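Plemmont Soft Goods Handling Project
Progress report to the Tutow Fund, second period
Prepared by the project office, Zevari Returns, Plemmont site

1. Position at the end of September

The second period covered the move from trials on boxed goods to trials on soft goods. Boxed goods now go through the automated line on both shifts. Soft goods – toys, cushions, folded clothing – are still sorted by hand, and will be until the third period at the earliest.

Spending is within the agreed budget. One item, the replacement of the infeed belt, has been moved to the next period as the supplier could not fit it before the autumn peak.

2. Staffing and duties

The site employs 107 people, the same number as at the start of the grant. No post has been removed. Eleven sorters have changed duties: six now look after the boxed goods line and five work at the demonstration tables, where handling is recorded for training the arms.

Pay for the table work was settled late. It was first set at the sorter rate, and staff objected that the work calls for steady attention and leaves little room to move about. It is now paid at the line operator rate, backdated to the start of the period.

Sessions at the tables were planned at 180 minutes. Operators reported sore wrists and forearms after the second hour, so sessions are now split in two with a change of task between them. Night shift staff have asked to be included, and we have no trained supervisor for them yet.

3. Demonstration work

The target for the period was 1000 accepted demonstrations on soft goods. We reached 600. The shortfall comes from the shorter sessions and from a fortnight lost to faulty cables on two sets of hand-held grippers. The Kaewmanee software has since been updated and now flags a bad recording at once, where before it was found the next morning.

Plush toys have been the slowest group. Operators use both grippers together on the larger ones, and the sorters who came from the toy bench have had the most say in how the grasps are taught.
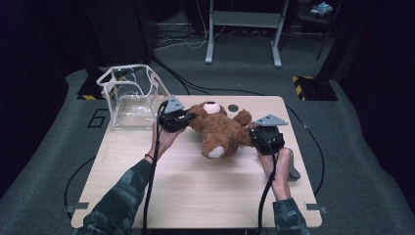
Figure 1. Two-handed grasp on a plush bear at a demonstration table.

4. Concerns raised by staff

Two matters came up at the shift meetings. Staff want to know whether recordings will be used to measure individual speed. They will not, and this is now written into the site agreement. They also asked what happens to the toy bench once the arms take over part of the work. We have not answered this fully and expect to do so in the next report.

5. Next period

– Complete the remaining soft goods demonstrations
– Fit the infeed belt
– Train a night shift supervisor
– First supervised run of the arms on cushions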